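打印本页 | 用电子邮件发送

开发日记　八月

上午九点开始看昨晚的批处理日志。400 个回合跑完，规划器超时 14 次，全部集中在抓取前的下探段，自由空间段没有一次超时。和上个月改采样器之前相比，分布变窄了，这一点可以接受。

先排除时钟问题。Rüdiger Hinrichs 怀疑仿真步长和控制器周期没有对齐，位置指令在队列里多停留了一拍。把两边的时间戳导出来逐条比对，偏差恒定为一个仿真步，启动时就存在，之后不累积。恒定偏差不会造成偶发超时，所以这条线索关掉，但仍然记了一个低优先级的单子，等 Seslow 下个版本换调度器时一起改。

再看碰撞检查。超时的回合里，末端目标位姿离盘沿都比较近，手指的包络几何和盘子的凸分解有交叠。盘子是浅盘，盘沿略微抬起，凸分解把中间的凹面填平了，等于在盘面上多盖了一层看不见的盖子。规划器认为水果有一部分埋在障碍物里，于是反复采样、反复拒绝，直到时间用完。

这个问题 Negin Golestani 以前在 Mansilla 分支上碰到过，当时的处理是对目标物体周围的障碍直接关闭碰撞检查。我不想沿用。关闭之后规划时间确实短，但手指可以穿过盘沿，轨迹在仿真里好看，换到实机就是一次撞击。

中午重新做了盘子的碰撞网格：底面一个薄圆柱，盘沿用一圈小凸块拼。块数从粗到细试了几档，最后取误差和检查耗时都还过得去的一档。单次碰撞查询慢了一点，总规划时间反而下降，原因是拒绝采样少了。网格文件提交到 Brurano 的资产库，旧文件保留，名字后面加了后缀，免得别人的回归测试突然变红。

下午两点用单回合模式逐步执行，在下探段末尾暂停，检查位姿。目标设为红色的那个水果，香蕉作为干扰物保留在盘里。

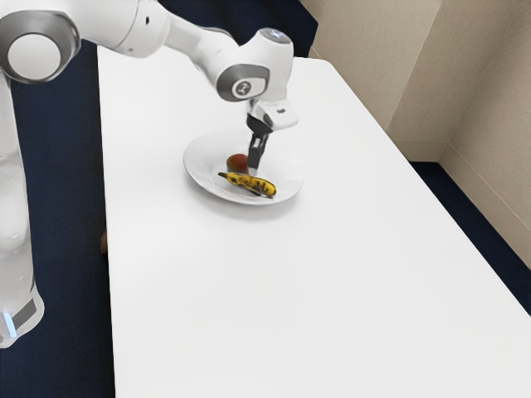

操作规划与控制组　内部记录

暂停时指尖悬在水果上方略偏右，两指合得很近。横向偏移先查感知，再查标定。感知模块给出的质心来自可见点云，香蕉横在盘子前侧，从低一些的视角看会遮住水果的下缘，拟合出来的球心随之漂移。拿仿真真值替换感知输出，重跑同一个种子，偏移缩到容差以内。标定没有问题，问题在拟合。

手指合拢则是另一回事。预抓取状态应当张开，开度由目标直径加余量决定。查状态机，发现“张开”指令和“下探”指令在同一周期发出，夹爪驱动只保留最后一条消息，张开指令被覆盖。单独测试夹爪时一直正常，因为那时没有第二条指令。修改办法：状态机在两步之间等待夹爪反馈，开度到位才进入下探；等待超过上限则报错退出，不做静默重试。

和 Éabha Corrigan 讨论了等待上限。她主张放宽，理由是实机夹爪的响应比仿真慢；我倾向于仿真和实机各用一份参数。结论是参数分开，默认值写在配置里，不写死在代码中。她顺便指出状态机的日志没有记录指令编号，查覆盖问题时只能靠时间猜。已补上。

球心拟合的改法还没有定。两个候选：一是加入尺寸先验，半径限制在类别范围内；二是先用分割掩码去掉遮挡边界附近的点，再拟合。先验实现简单，但遇到形状不规则的水果会偏。掩码法要动感知接口，Hanna Laskowska 那边的下游模块也要跟着改。今晚先跑先验，拿到基线再谈。

附带一条：香蕉果皮上有很多深色斑点，颜色分割在斑点处断开，一根香蕉有时被切成 2 个实例。场景图里于是多出一个不存在的物体，规划器还要绕着它走。临时在后处理里合并相邻的同类实例，距离阈值手调，不算正式修复。训练数据里的香蕉贴图都偏干净，这个要写进数据需求。

晚上六点提交了 4 个补丁：碰撞网格、夹爪反馈等待、指令编号日志、实例合并。Friederike Hamann 审了前三个，对网格那个提了意见，希望盘沿凸块由脚本生成，参数随盘径变化，而不是手工摆放。有道理，脚本大约要写半天，明天上午做。实例合并那个她没有看，我标成了草稿。

Bostside 的实机时段还没有申请。夹爪等待逻辑没有在真实驱动上验证之前，申请了也只能用来测夹爪。

夜间任务已排队：同一组种子，新网格，先验拟合，夹爪等待打开。输出目录换了新的，上次忘了换，日志被覆盖过一次。

待办：
盘沿生成脚本
拟合残差写入日志，按遮挡比例分组
问 Rüdiger 那一个仿真步的偏差是否影响力控回路
删掉状态机里已经不用的旧分支

打印本页 | 用电子邮件发送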